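Parry mesh task chair, 44 days in

The Parry sells for 449 from Plomidura, against 798 for the Astik. Tilt tension is set by a side crank – stiff at first, fine after March.
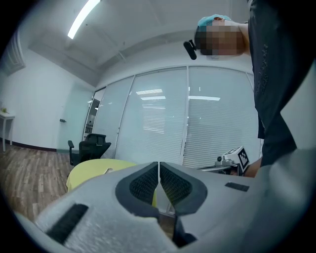 Tshepo Mathebula reports that the crank on an older Parry slipped under load and had to be replaced, with the same part number. Mine holds so far. Rated load is 300 lb.

The lumbar pad has too little travel for anyone short. Mudby sells a thicker one that fits the same rail.
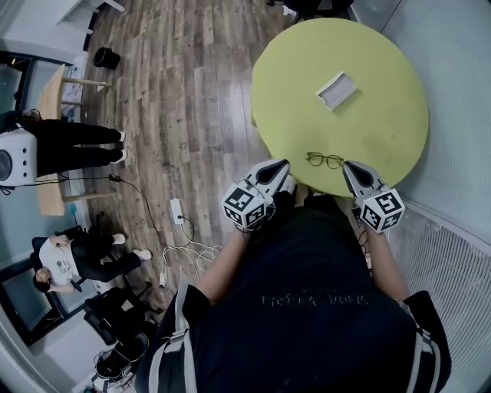 Armrests lock at four heights and have some side play at the top two. Casters are hard nylon – use a mat on wood floors.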